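July 9, 2026

Karkico campaign, workshop notes (mine, so forgive the rambling)

Well, a good long morning on the Karkico pitch list with Esi, and I'm happier with it than I was last week! We began with 951 names from the old Stistex media database and by lunch we had it down to 388, mostly by throwing out travel writers who haven't posted since last November (a sad number of dead blogs in there, some of them lovely). Esi Eshun wants to go smaller again. She'd take three really keen cooking-and-camping people over a whole roomful of lukewarm ones, and I'm coming round to her way of thinking, though the client does like a big number on the first page of the report. 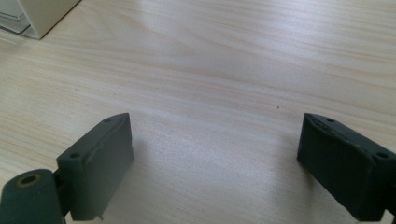 OUTREACH / DRAFTS

Tried two versions of the opening email on Thịnh Lại, who was kind enough to play the grumpy editor for us. Version A opens with the Curnness lodge and its history, version B goes straight to the invitation and the dates. He stopped reading A at the second line and told us so, cheerfully. B it is, with the history moved down to the fact sheet, where I can be as long-winded as I please.

Budget for hosted stays is still $3,000, meals included. Kpodo quoted for the photographer but left out usage rights, so I've asked them to redo it with social and print on separate lines.

Still to sort out: disclosure wording for the hosted guests, the colour of the lodge logo on the fact sheet (two different greens at the moment), and whether Esi or I ring the regional papers. I've said I'll do it if she finishes the tags in the spreadsheet.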